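Recording a block-sorting task on a two-arm bench by remote control

Golow documentation, Rolanbridge bench
Last revised 20 December 2018

These steps cover recording demonstrations with the leader arms in the Golow control package. They assume both follower arms are calibrated and the Otwood recorder is installed. Firmware updates are covered on the Khoo controller page.

1. Set the workspace

Place the four bins side by side toward the back of the table, long sides front to back. Put the blocks in a loose heap in front of them, where both grippers can reach. Change the heap between episodes: turn it, spread it, bury a different color. A policy trained on one arrangement will learn that arrangement.

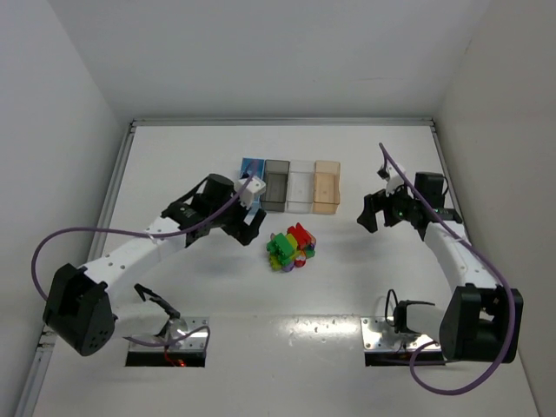
How many episodes does one sorting task need?
Plan on 50 for a first training run, then add more in the positions where the policy fails.

2. Match the leader arms to the followers

Hold the leaders close to the follower pose before enabling torque. The software refuses to engage if any joint differs by more than 6 degrees. If it refuses, read the joint table, move the leader by hand and try again. Do not raise the limit.

3. Record

Press the left pedal to start. Wait one second before moving — the first few samples are used to align the camera and joint streams. Move at a steady pace and pause briefly before each grasp. Pick with whichever arm is nearer, and keep the other one back from the bins until it is needed. Where the grippers must work close together, let one finish its motion before the other begins.

One color goes to one bin for the whole dataset. Write the assignment in the task file before the first episode and leave it alone.

If you drop a block inside the workspace, pick it up and carry on. Recoveries are useful data. If a block leaves the table, press the right pedal to discard the episode.

Check cable slack at the wrist and elbow every few episodes. A tight loop pulls on the forearm and shows up as a small offset in the joint log. 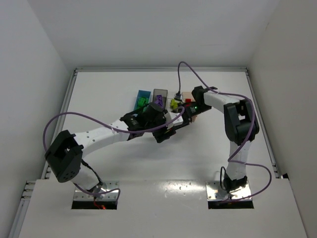 4. Check the episode

Open the episode in the Otwood viewer and play it at double speed. Look for:

Frozen camera frames
Joint values that jump between samples
Gripper commands that lag the leader trigger

A typical episode on this bench has 1,065 samples. Anything much shorter was probably stopped early. Delete it and record it again, keeping the same episode number.

5. Export

Run the export from the session folder. It takes 9 minutes for a full set on the bench computer. Leave the arms unpowered while it runs.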